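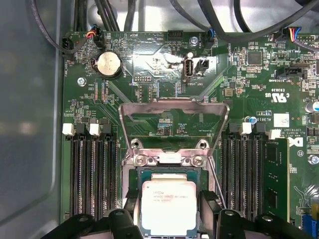 What has to happen before a gripper goes anywhere near a processor in its socket?
The load lever is released and the retention frame is swung fully open. With the frame closed the fingers have no access to the sides of the chip.

The arm in the shared workshop at Orkska is called Bellis, and it has been under construction for most of the past year. Its builder, an electronics technician by trade, works on it two evenings a week at a bench beside the lathe. The test piece is a Dell workstation board, left in its chassis, with a Xeon E5-1630V3 in the socket. The purpose is narrow: to take a processor by its edges, lift it square and set it back in the same orientation.

"I wanted a job with a tight tolerance and a cheap part," the builder said. "Old workstations cost very little. If I ruin a socket I'm annoyed for an evening and that's all."

The fingers are black plastic with round bolt holes. They are the fifth pattern. The first four were too tall, too flexible, or both, and one fouled the memory slots on either side whenever the wrist was turned by a few degrees.

"The slots decide the shape of everything," the builder said. "You have a bank on the left and a bank on the right, and the socket is in between. So the jaws have to come in from one end and stay narrow. I drew the first set on a bare table with a loose chip, where there was all the room in the world. That was a waste of a month."

One memory module has been kept in the right-hand bank. The builder wanted something standing upright near the path of the arm, so that the clearance would have to be planned for.

The gripper is driven by a small servo through a Kustau reduction gear, bought second-hand. Backlash was the main complaint in April. With the gear as supplied, the finger tips could be moved by hand with the motor holding. A shim on the output shaft took out most of it. The builder then changed the closing routine so that the jaws always approach their final position from the open side, and the remaining slack is always taken up in the same direction.

Asked how the arm finds the chip, the builder described a two-stage method. A camera at the wrist looks for the heat spreader, a bright shape on a dark green ground. The arm moves to a coarse position, stops, and takes a second reading before the jaws close.

"The heat spreader is good because it's plain and it has clean edges," the builder said. "The retention frame is bad. It's shiny, it's tilted when it's open, and it has a big rectangular window in it. The early software liked that window very much. It would go and line itself up on a hole."

The fix was a limit on the size and angle of any shape the software will accept. The log now runs to 988 attempts, counting those made with a dummy plate cut to the size of the processor. The last 145 were made with the present fingers.

The control board is a Steltar, running the builder's own code. There is no force sensor. Motor current is used in its place, and the builder was blunt about its limits.

"Current tells you that you've hit something. It doesn't tell you what. On a socket like this the contacts are down in the socket body and they bend if you look at them wrong, so I don't trust current for the downward move at all. Down is position only, very slow, and it stops short. The last bit is gravity."

Opening and closing the socket is still done by hand. The lever needs a sideways push before it will lift, and the builder has no plan to automate that with the present wrist. Cables are another open matter. The looms on the chassis floor are clear of the arm in normal use, but a long move towards the top of the board brings the elbow down over them - a soft limit in the code prevents it for now.

Next on the list is a set of softer finger pads, to be cast in the workshop. Two hardness grades have been ordered. The builder also means to rewrite the calibration step, which takes too long and has to be repeated whenever the chassis is knocked.

"It gets knocked a lot," the builder said. "It's a shared bench."

Interview conducted at Orkska, May 2024.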